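Equipment plan: handheld grippers and what goes round them

The request for hand-held data collection equipment at the Lirport site has gone through its first costing. This item sets out what is being asked for, what has been left out, and which lines are still open. Figures in the full sheet are held by Wenjie Zhong and can be had on request.

The core of the request is 2 further pairs of hand-held grippers, to be used alongside the existing stock. Each pair covers one operator, left and right. Krawczyk has quoted for the pairs as complete units, with wrist strap and marker cubes fitted. Clalberg has quoted lower, but without the cubes, and the cost of printing, mounting and checking markers ourselves brings the two offers close enough that price alone will not settle it. Lead time from Krawczyk is eight weeks from order. Clalberg has not yet put a lead time in writing.

Marker cubes should be budgeted as consumables. The printed faces scuff when a gripper is put down on a hard surface, and a scuffed face has to be replaced before the unit goes back into use. The sheet allows for three spare cubes per pair in the first year. Crisanto Bañez has asked that spares be bought from the same supplier as the units, so that the size of the squares stays the same across the stock. The tracking set-up holds a single marker size, and a mixed batch would mean keeping two sets of calibration values.

The second part of the request is for task furniture. Much of the planned work is on upright surfaces – boards, cabinet doors, shelving – and the sheet has so far treated these items as things already to hand. They need a line of their own. A board on a stand with casters can be moved between bays, but it takes more floor than its width suggests, as the legs extend in front and behind.
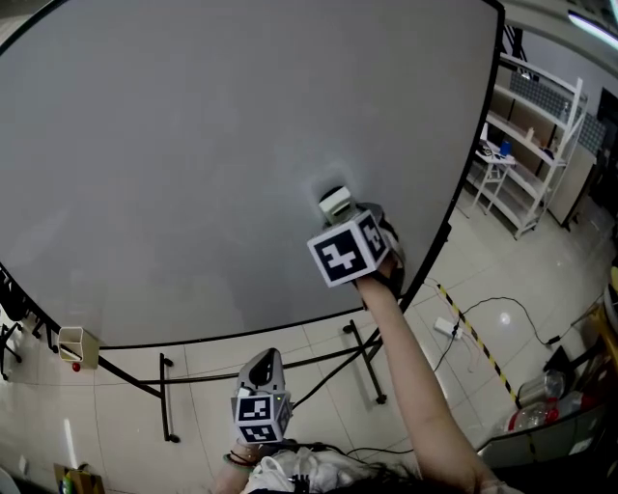
Working at the grey board with a gripper in each hand. The stand has casters at the ends of both floor legs.

Floor space is therefore costed per bay, measured to the outside of the stand legs plus standing room for the operator. On that basis the larger room at Lirport takes three bays. A fourth would fit on paper but would put the walkway below the width set in the site rules. Hazard tape, bay marking and small storage are grouped under a single sundries line.

Power is the item most likely to grow. The first draft assumed power strips run out to each bay. Busholm, who look after the building, would prefer fixed outlets, and have offered to price both. Fixed outlets cost more at the start and tie the bays to their present places. Strips are cheap, but leads on a tiled floor have to be taped or covered, and covers are a further purchase. Until the Busholm prices are in, the sheet carries the higher figure.

Not included in this round:

Replacement cabling for existing grippers. This stays in the maintenance budget.
Data storage. A separate paper will follow once daily volumes from the new pairs are known.
Robot arms. The two arms already on order are paid for from last year's allocation and do not appear in the sheet.

Operator time is shown for information only. Setting up a bay and checking the markers is put at 2 hours at first use, and less after that if the bay is left standing. Sites that clear the room each evening should plan on the full figure every time.

Comments on the draft should reach Wenjie Zhong before the end of September, with the line number quoted. Requests for extra pairs from other sites can be added to the same order if they arrive by then, and should state the number of bays available and the type of floor.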